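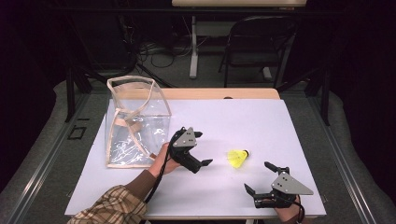

Sewing & Fiber

5 min read

So the knitting bag pattern finally works, and I am so happy with it that I've been carrying it to places where I have no intention of knitting.

Some background for anyone new. Back in September I decided that every project bag I owned was too floppy, too deep, or lined in something that grabbed my yarn. I wanted a drawstring bag with a flat bottom that stands up by itself next to my chair, with a pocket for the row counter and a slot so the yarn feeds out without tangling. I'm calling it the Jadeo, after a street I used to live on, and this is version four. (Version two is full of clothespins now. Version three went to the cat.)

The outside is a quilting cotton from the Tritlow shop, a rusty orange with tiny seed heads all over it. I had been saving it for so long that the fold lines needed two rounds of steam to come out. The lining is plain cotton lawn, and oh, the difference! Yarn slides right over it. I had used a linen blend before and every fuzzy single I own stuck to it like a burr.

Now, interfacing. I tried fleece first and it made the bag look like an oven mitt. Then I tried a stiff fusible that cracked every time I turned the thing right side out. What I ended up with is a medium woven fusible on the outer pieces and a scrap of foam in the base only, cut a quarter inch smaller than the base on all sides so it stays out of the seams. Please trim it. I broke a size 90 needle on version three going through foam at the corner, and the tip is still somewhere in my rug.

The boxed corners are the part I used to dread, and I've come around to loving them. Mark them before you sew the side seams, cut the squares out, then pinch the seams together and stitch straight across. I press one seam allowance left and the other right so they nest. Five minutes with the iron and they lie so flat!

For the drawstring I made cord on my lucet, which took an entire evening and a lot of a mystery show about a lighthouse. Store-bought cord is fine. But the lucet cord has a bit of grip to it, so the bag stays closed when I throw it in the car, and I got to use up the last of the Văduva wool, the heathered green from the hat that came out too small. I had 76 yards left over and used maybe a third of it. If you make your own cord, make it longer than you think and knot the ends well.

The yarn slot is a buttonhole. That's all it is! A long one, stitched twice, two inches below the casing, with a square of interfacing behind it. My machine (a hefty old thing I call Drakon because of the noise it makes when it winds a bobbin) does a four-step buttonhole and hates every step, so I practiced on scraps until it looked decent. Dab some fray stopper on it before you cut.

What I'd still change: the inside pocket sits too low, and my row counter disappears under the ball of yarn. I'd move it up an inch. I might also try a divided pocket with a narrow section for a crochet hook, for dropped stitches, of which I have many.

I'm already cutting a bigger one for a blanket I cast on last month. It's all garter stitch in leftovers, and it needs to hold at least 3000 yards once I've got everything wound and sorted by color. The base will need two layers of foam and I'll probably have to switch to a wider casing. I've got a striped canvas picked out, and some corduroy if the canvas turns out to be too stiff at the gathers.

If you've put a zipper in a bag like this, tell me how you kept the yarn out of the teeth. I want to try it on the next small one.

Get new posts in your inbox. Enter your email address to subscribe. You can unsubscribe at any time.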